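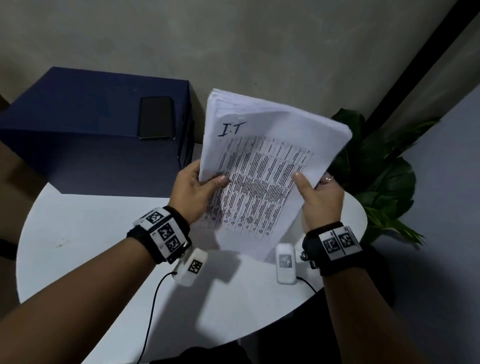 나우엘 푸엔테알바가 지난번 점검표에 남긴 의견은 항목이 너무 많으면 사람들이 읽지 않고 표시만 하게 된다는 것이었습니다. 특히 케이블 항목과 손목 밴드 항목이 같은 말을 두 번 하고 있으니 합치면 좋겠다고 했습니다.

저는 이 의견에 반만 동의합니다. 케이블 항목은 줄였습니다. 손목 밴드 항목은 그대로 두었는데, 작업자가 밴드를 차는 시간과 케이블을 연결하는 시간이 다르고 확인하는 사람도 다를 때가 있습니다. 나머지 의견은 해당 항목 아래에 적었습니다.

종이 작업 시연 수집 안전 및 품질 점검표
프로젝트: 우디코 (종이 정리와 분류 동작)
장소: 해드컴 작업실, 둥근 탁자 자리
점검일: 2021년 8월 17일 화요일
작성: 셍귈 얄츤카야
함께 확인: 페르민 오캄포, 에밀리아노 두란

표시 방법
[확인] 문제가 없음
[조치] 문제가 있었고 그 자리에서 고침
[보류] 아직 고치지 못함, 녹화는 계속 가능
[중지] 고치기 전에는 녹화 금지

이번 점검에는 [중지]가 없습니다.

쿠키 사용 안내: 이 사이트는 로그인 상태를 유지하고 방문 통계를 내기 위하여 쿠키를 사용합니다. 계속 이용하시면 쿠키 사용에 동의하신 것으로 봅니다. 동의 / 설정 변경 / 자세히 보기

가. 자리와 탁자

[확인] 탁자가 흔들리지 않음. 두 손으로 가장자리를 눌러 확인할 것.

[조치] 의자 높이. 팔꿈치가 탁자 높이와 비슷해야 합니다. 처음에 의자가 낮아서 어깨가 올라간 자세였습니다. 올린 다음에 다시 앉아 보았습니다.
의견(오캄포): 의자 높이를 바꾸면 머리 카메라의 각도도 다시 보아야 합니다. 이 순서를 항목에 써 주십시오.
답: "마. 카메라" 첫 줄에 썼습니다.

[보류] 탁자 표면의 얼룩. 마른 천으로 닦았는데 다 없어지지 않았습니다. 학습에는 큰 영향이 없다고 생각하지만, 다음 녹화 날과 표면이 다르게 보이면 기록에 적어야 합니다. 세제를 쓸 경우에는 종이를 올리기 전에 완전히 말릴 것.

[확인] 탁자 주변 물건. 종이를 넓게 펼치는 동작에서 손이 화분 잎에 닿지 않는지 한 번 연습합니다. 닿는 경우에는 화분을 벽 쪽으로 옮기고, 옮긴 사실을 기록합니다. 녹화 묶음의 중간에는 옮기지 않습니다.
의견(두란): 배경 물건을 모두 치우는 것은 어떻습니까?
답: 케사다 쪽에서 배경이 있는 자료를 원했습니다. 실제 사무실에도 화분과 상자가 있으니까 저도 그대로 두는 편이 좋습니다. 다만 위에 놓은 물건이 떨어지지 않는지는 확인해야 합니다.

[확인] 바닥. 케이블이 의자 다리 밑에 들어가지 않음.

나. 작업자의 몸과 옷

[확인] 소매. 밴드와 마커를 가리지 않게 걷어 올립니다. 걷은 소매가 자꾸 내려오는 옷이면 다른 옷으로 바꿉니다.

[확인] 반지와 팔찌. 반지는 빼지 않아도 괜찮지만 손가락 장치와 부딪치지 않아야 하고, 작업자 기록에 "반지 있음"이라고 씁니다. 팔찌와 시계는 뺍니다.
의견(푸엔테알바): 반지도 빼는 것이 자료가 깨끗하지 않습니까?
답: 저는 반대입니다. 우리가 배우게 하려는 것은 보통 사람의 손입니다. 그리고 반지를 빼고 싶지 않은 분에게 빼라고 말하는 것도 저는 어렵습니다.

[확인] 손의 피부. 상처나 붉은 자국이 있으면 그날은 밴드를 차지 않습니다. 종이에 베인 작은 상처도 포함합니다.

[조치] 휴식. 한 묶음이 끝나면 10분을 쉽니다. 에밀리아노가 시계를 보지 않고 계속하려고 해서 제가 멈추게 했습니다. 종이를 드는 동작은 가벼워 보이지만 두꺼운 묶음을 공중에서 기울여 잡고 있으면 엄지가 빨리 피곤합니다. 피곤한 손은 잡는 방법이 달라지고, 그러면 시연도 달라집니다.

다. 손목 밴드와 마커

[확인] 양쪽 밴드의 조임. 밴드 밑으로 손가락 하나가 들어가야 합니다. 너무 느슨하면 손목을 돌릴 때 마커 판이 늦게 따라옵니다.

[확인] 왼쪽과 오른쪽 구별. 마커 옆의 작은 숫자를 읽고 기록표와 비교합니다. 기억으로 하지 마십시오. 저도 한 번 바꾸어 찼고 그때 모은 자료는 다 버렸습니다.

[조치] 금속 부품과 집게. 손목을 안으로 굽혔을 때 피부에 눌리는 곳이 있는지 작업자에게 묻습니다. 조금 눌린다는 대답이 있어서 밴드를 팔꿈치 방향으로 조금 옮겼습니다.

[확인] 마커의 인쇄면. 긁힘, 손때, 구부러짐이 없어야 합니다. 알코올로 닦지 않습니다.
의견(오캄포): 종이와 마커가 둘 다 하얀색이라서 걱정이 됩니다. 종이 가장자리가 마커를 덮으면 인식이 끊어집니다.
답: 끊어지는 것 자체는 허락합니다. 종이 묶음을 돌릴 때 한순간도 가려지지 않게 하려면 이상한 동작이 나옵니다. 가려진 구간이 길면 그 시연에 "가림" 표시를 하십시오.

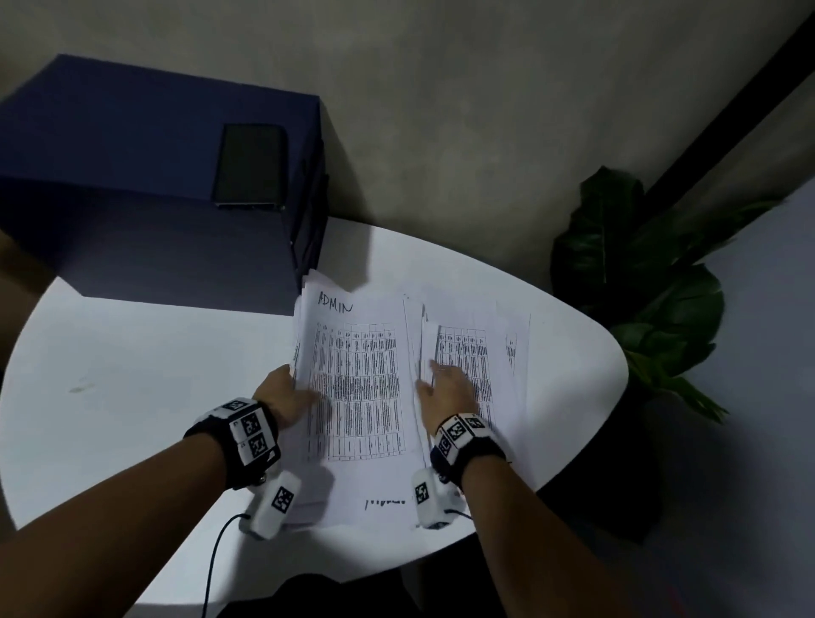 같은 이유로 작업자에게 "마커를 카메라에 보여 주세요"라는 말을 하지 않기로 했습니다. 이 말을 들은 분들은 손등을 항상 위로 하고 일을 하게 됩니다. 지난 묶음에서 그런 시연이 14개 있었고, 학습에 넣지 않고 따로 보관하였습니다. 지우지는 마십시오. 나중에 비교할 때 필요할 수 있습니다.

라. 손가락 장치와 케이블

[확인] 손가락 장치의 고정. 손가락을 굽혔다가 펴도 돌아가지 않아야 합니다.

[확인] 손끝 감각. 장치를 끼운 다음에 종이 한 장을 집어 보게 합니다. 한 장을 집지 못하면 장치의 위치가 너무 앞에 있는 것입니다.

[조치] 케이블 여유. 팔을 탁자 건너편까지 뻗었을 때 케이블이 당겨지지 않아야 하고, 팔을 몸 쪽으로 가져왔을 때 무릎에 감기지 않아야 합니다. 왼쪽 케이블이 길어서 고정 위치를 바꾸었습니다.
의견(두란): 앉은 채로 몸을 뒤로 돌리면 다시 당겨집니다.
답: 맞습니다. 녹화 중에는 뒤로 돌지 않게 하고, 일어나기 전에는 반드시 옆 사람이 케이블을 분리합니다. 이것은 안전 항목이므로 혼자 있을 때는 녹화를 하지 않습니다.

[확인] 케이블 피복. 눈으로 보고, 손으로 끝에서 끝까지 만져 봅니다.

[보류] 장치의 온도. 오래 사용하면 따뜻해진다는 말을 들었지만 아직 재지 못했습니다. 페르민 카브랄이 온도계를 부두네오 사무실에 두고 왔습니다. 잴 수 있을 때까지 작업자가 불편하다고 말하면 바로 벗깁니다.

마. 카메라

[확인] 의자 높이를 바꾼 다음에 카메라 각도를 다시 확인함.

[확인] 시야. 두 손, 종이 묶음 전체, 탁자의 앞쪽 가장자리가 다 들어와야 합니다. 작업자가 고개를 숙이는 습관이 있으면 평소처럼 숙인 상태로 맞춥니다. 바른 자세로 맞추면 녹화할 때 손이 아래로 빠집니다.

[확인] 화면에 다른 사람의 얼굴이 들어오지 않음. 벽 쪽으로 앉으면 이 문제가 적습니다.

[보류] 조명의 반사. 하얀 종이에 빛이 많이 반사되면 인쇄된 표가 하얗게 날아갑니다. 표의 글자를 읽는 것은 이번 목표가 아니지만, 종이의 가장자리가 보이지 않으면 몇 장을 잡았는지 알 수 없습니다. 오후에 다시 볼 예정입니다.

바. 종이와 내용

[확인] 종이의 내용. 사용하는 모든 표는 폐기 대상 연습용 출력물이며 이름, 전화번호, 급여가 없는 것을 골랐습니다. 새 종이를 가져오는 사람은 첫 장만 보지 말고 중간도 보십시오.

[확인] 맨 위 장의 손글씨 표시. 묶음의 구분을 위하여 부서 이름을 크게 씁니다. 보통 위쪽 여백에 쓰고, 인쇄된 표 위에는 쓰지 않습니다. 글씨가 예쁠 필요는 없습니다.
의견(푸엔테알바): 쓰는 위치와 펜 색깔을 모두 같게 하면 어떻습니까?
답: 일부러 같게 하지 않았습니다. 모두 같으면 학습한 모델이 글자 대신 위치를 외울 수 있습니다. 파란색도 검은색도 좋습니다.

[조치] 종이 가장자리. 너무 가지런하면 첫 시연만 쉽고 다음부터 달라집니다. 시작하기 전에 묶음을 손으로 조금 흐트러뜨렸습니다. 얼마나 흐트러뜨려야 하는지는 말로 정하기가 어렵습니다. 페르민 오캄포가 하는 정도가 좋다고 생각합니다.

[확인] 종이에 심과 클립이 없음. 손가락 장치를 끼면 손끝이 둔해져서 날카로운 것을 늦게 느낍니다.

[확인] 구겨진 장은 빼지 않음. 찢어진 장은 뺌.

사. 시연의 기록

[확인] 시작 자세와 끝 자세. 손을 탁자 앞쪽에 놓고 잠시 멈춘 다음에 시작하고, 끝날 때도 같습니다. 종이를 누른 상태로 끝나는 시연이 몇 번 나왔는데, 그 경우에는 손을 뗄 때까지 녹화를 끄지 않습니다.

[확인] 실패한 시연. 종이를 떨어뜨렸거나 다른 부서의 묶음 위에 놓았을 때에도 그대로 저장하고 "실패"로 표시합니다. 작업자가 스스로 고쳤으면 "실패 후 수정"입니다. 두 가지를 섞지 마십시오.

[조치] 파일 개수. 기록표에는 시연이 242개로 되어 있었는데 저장 장치에는 2개가 적었습니다. 에밀리아노가 임시 폴더에서 찾아서 옮겼습니다. 지금은 맞습니다.

[보류] 작업 설명 문장. "종이를 정리한다"라고만 쓴 시연이 많습니다. 들어서 맞추었는지, 탁자 위에서 밀었는지, 두 묶음을 나누었는지 구별하여 다시 써야 합니다. 제가 한국어로 쓰고 페르민 카브랄이 용어를 맞추기로 했습니다. 제 한국어에 어색한 표현이 있으면 표시해 주시면 고치겠습니다.

아. 작업이 끝난 후

[확인] 케이블을 먼저 분리하고, 그다음 손가락 장치, 마지막으로 밴드를 벗음.
의견(오캄포): 저는 밴드를 먼저 벗는 것이 편합니다.
답: 그렇게 하면 케이블이 손목 쪽에서 꺾입니다. 불편하시겠지만 순서를 지켜 주십시오.

[확인] 밴드의 안쪽을 닦고 그늘에서 말림.

[확인] 작업자에게 아픈 곳이 있는지 질문함. "괜찮습니다"라는 대답도 적습니다.

남은 일
- 장치 온도 측정: 카브랄
- 오후 조명 확인: 두란
- 작업 설명 문장 다시 쓰기: 얄츤카야, 카브랄
- 탁자 얼룩: 정해지지 않음. 맞는 세제를 아시는 분은 의견 칸에 써 주십시오.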